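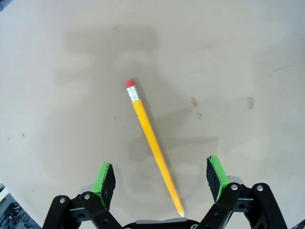

Warum ausgerechnet Bleistifte, wollte Raluca Coman wissen, ein Schwamm wäre doch viel leichter zu greifen. Stimmt, liebe Raluca, und mit dem Schwamm haben wir im Januar auch angefangen! Aber ein Bleistift ist dünn, er liegt flach auf dem Tisch, und wenn die beiden Finger nicht genau gleich weit zugehen, dreht er sich einfach weg. Genau daran sitze ich gerade in der Werkstatt Tristham, meistens abends, wenn an der Kreissäge Ruhe ist.

Die grünen Schaumstoffpolster sind inzwischen die zweite Version (die erste war viel zu weich, da ist mir alles durchgerutscht). Der Schaum ist jetzt fester, die Farbe auf der Innenseite leider nicht, an den Kanten bröckelt sie schon. Lăcrămioara Jitaru meint, ich soll es ohne Farbe probieren. Mache ich, sobald der Kleber da ist!

Zur Mechanik: Die schwarzen Gestänge laufen parallel, die Polster sollen beim Schließen also nicht verkanten. Im Moment hat das rechte aber noch Spiel, ich vermute eine Schraube am Gelenk. Die Steuerung heißt bei uns intern Prurex und läuft auf einem alten Laptop. Bisher stehen 869 Greifversuche im Protokoll, davon haben etwa 700 geklappt – Schwamm und Bleistift zusammengezählt, also bitte nicht zu früh gratulieren. Beim Bleistift allein hakt es vor allem, wenn er schräg liegt.

Wer noch Schaumstoffreste übrig hat, gern in die Kiste neben der Tür legen, am liebsten festes Zeug. Und wer mitschrauben will: einfach kurz auf diesen Newsletter antworten, ich bringe auch Kekse mit.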